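Hirken Storage Tubs and Baskets - medicine and bathroom sorting range

In stock. Ships from Drastasberg, order before 2pm for same day packing.

Small range for the stuff that ends up all over the table. Tablets, plasters, creams, half bottles of cough mixture. Two shapes at the moment, knit-pattern basket and smooth bin. Lids not included, see further down.

KNIT BASKET, WHITE

Plastic, textured all over the outside to look like knitting. Wipes down with a damp cloth, use an old toothbrush for the grooves. Good for the light things, cotton wool, bandages, flannels. Sits nicely on a shelf or out on the table while you sort.

Length 30 cm. Tested load 600 g per handle side, dont go over. Colours: white now, grey back in July. 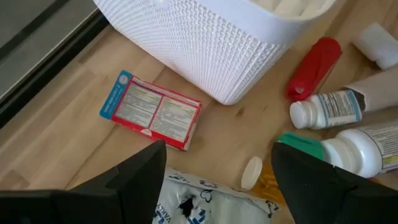

Knit basket in white, on the table with a box and bottles around it.

Lwazi Ndlovu does our product testing and her tip is tip everything out first. Boxes one side, bottles the other. Read the dates. Anything expired goes back to the pharmacy, not down the sink. Then fill the basket. Takes her nearly 30 minutes for a full family cupboard, less if you are not finding three open packets of the same tablets.

Keep boxes in their boxes. The printed panel is the bit you need at 3am, so face it up or out. Loose blister strips get lost at the bottom.

Please note: none of our baskets are child proof. Medicines go up high or locked away, whatever they are stored in.

SMOOTH BIN, CREAM

The deeper one of the two. Rounded rim, no sharp edge. Long slot handle cut into the side so you can pull it off a high shelf with one hand. Light cream with a bit of peach in it, looks warmer indoors than on some screens so check before ordering if you are matching to the Idlow units.

Takes small boxes and bottles together. Bottles standing up if they will, on their side if not, caps tight. Smooth inside so sticky syrup comes off with warm soapy water. Not for the dishwasher, we have had two come back warped.

Order code 141 (single) or 150 (pair). Pair is the same bin, just packed one inside the other so you save on postage.
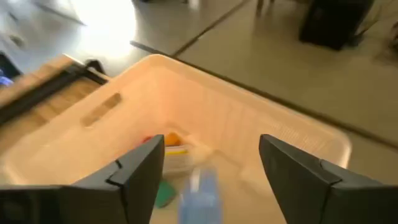
Home > Bathroom & Medicine > Bins with handles

Also in this category: Tu drawer tray, Idlow narrow shelf bin, stick-on label pack (white, wipe clean).

Lids. Asked every week. Clear lid for the smooth bin is coming, no date yet. No lid planned for the knit basket, the rim is the wrong shape for it.

Stacking. Empty bins nest. Full bins do not stack safely wihout a lid so please dont.

Delivery. Standard or next day, choose at checkout. Collection from the Drastasberg counter is free, bring your order number. Bins come in a plain carton with paper, no plastic wrap.

Returns. 30 days, unused. Cracked on arrival, send one photo of the crack and one of the carton and we will send another out.

Trade and surgeries: bulk prices from Gilmar Dantas on the trade desk, use the contact form and put TRADE in the subject line.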